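Tiltley Kitchen Counter Kit — Simulation Pack for School Robot Clubs

Product code: TK-228
License: one club, one school year
Made by Pratmont Learning

The Kitchen Counter Kit is a set of simulated pick-up tasks for students who have finished their first course in robot programming. It was written for the club at Lasmont School and it is now sold to any class or club that wants to practice grasping before a competition. 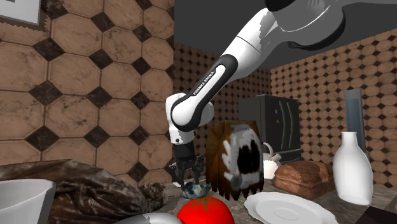
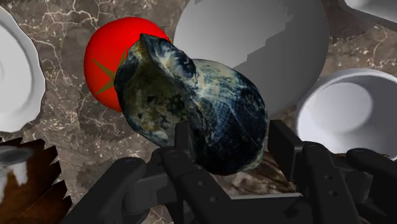
Two views from the club task with the tomato and the mixed counter objects.

Lasmont robot club wrote to us that the students first asked for a cleaner counter, and after one month they asked us for more clutter. A gripper that works well with one object alone can fail when a bowl is standing close to it, they said, and this is what their students wanted to learn about. We have kept the counters full for this reason.

What is in the pack

The pack has 4 lesson units. Each unit has a starting program, a task sheet and a teacher sheet with one possible solution. In the first unit the students move the arm by hand control and save positions. In the second they write the approach to the object. The third unit is about closing the gripper on shapes which are not regular, and many clubs stay on this one for a long time. The last unit is a free project, and the club can show it at an open evening or use it as preparation for the Mfaume Cup.

Object files: 221, in one library. You can put your own objects in the library too, if they are saved in the correct format (see the teacher guide, chapter on import). Please give every new object a weight. If the weight is left empty, the object will fly away when the gripper touches it. This is not an error of the program, but we receive many letters about it.

Working in teams

We recommend teams of 4 students at one computer. One writes the program, one reads the task sheet, one keeps the log of attempts, and one checks the camera views. They should change places after each attempt. A smaller team is also possible, only the log becomes often forgotten.

What you need

A computer with a separate graphics card. The pack can run without it, but the shadows and the stone surfaces will be slow, and you should then choose the simple surfaces in the settings menu. An internet connection is needed for the first start and after that the pack works offline. No real robot is necessary.

Scoring for the Mfaume Cup

The scoring tool in the pack follows the rules of the cup from last season. The new rules are normally sent in March, and the update for the tool comes to all license holders without extra cost.

Delivery and returns

The pack is delivered by download link to the address of the school. Returns are accepted as long as the license key was not used. For questions about more than one license — for example when two schools share a club — please write to the Pratmont order desk before you buy.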